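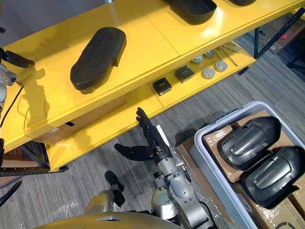 Prenov releases "Sotano," a single it won't call a comeback

Singer Gemma Pagano and producer Silvan Prantl put out "Sotano" on Monday through Kuvelier.

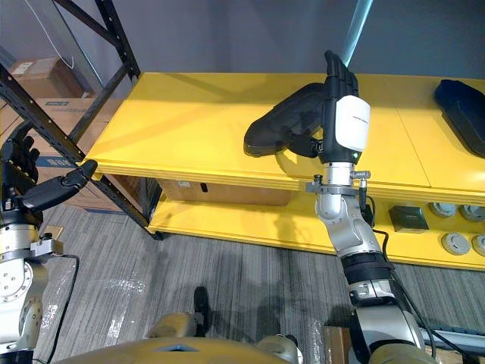
The label wanted the word "landmark" in this release. Prenov said no. The duo's last EP sold 366 copies – hardly a movement.

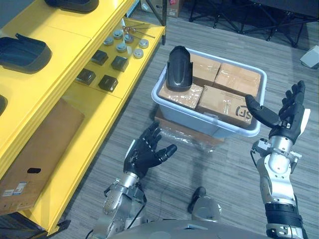
"People keep promising us a big year," said Pagano. "I'll believe it when I see the rent paid." An album of 13 tracks is planned for January, if the mixing gets done. Kuvelier is pressing 2,000 records, a number Prantl calls hopeful.

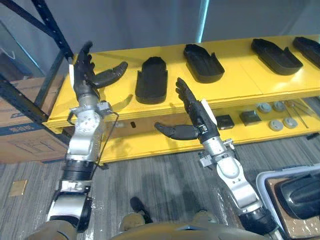
Two robotic hands at a yellow shelf unit.

Press contact: Ornella Orlandini, Kuvelier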